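Moving a small café to a new address, what to do about old gift cards?

Mariann Kozma
Posted in: Small business, Food and drink

Hello everybody. In August I will move my café from Kavstead to a bigger room in the next town. In three years I have sold many paper gift cards, and 70 of them are still not used. Their total value is 648. The cards have the old address printed on them and no end date.

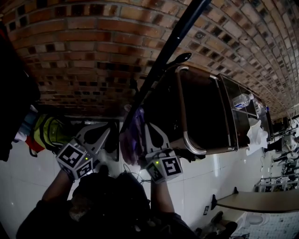

My question is whether I must print new cards and exchange them, or can people simply bring the old ones. I also worry that some guests will not travel to the new place and will ask for money back. Is this usual? I have kept a notebook with the number of each card, but only half of them have a name or e-mail.

Timo Lenz
Just accept the old ones. No need for printing.

Halima Akpan
I moved my tea shop two years ago, so I can tell you how I did it. I put a notice at the till 7 weeks before closing, and I wrote to every person whose e-mail I had. Many came in the last weeks and used the card at the old place, and this made the list much shorter. 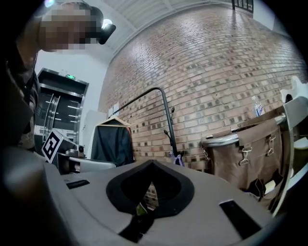

For the rest I accepted the old cards with the old address, and I crossed out the number in the notebook each time. Three people asked for money. I paid them – it was a small sum and I did not want a quarrel. But the rules about refunds are different from place to place, so please ask your local consumer office before you write anything on the notice.

One more thing: keep the 648 apart from your moving budget. I did not, and the first month was tight.

Mariann Kozma
Thank you, Halima. I will write the notice this evening. Can I ask also, did you put the new opening hours on it, or only the address?

Halima Akpan
Both, and the bus number.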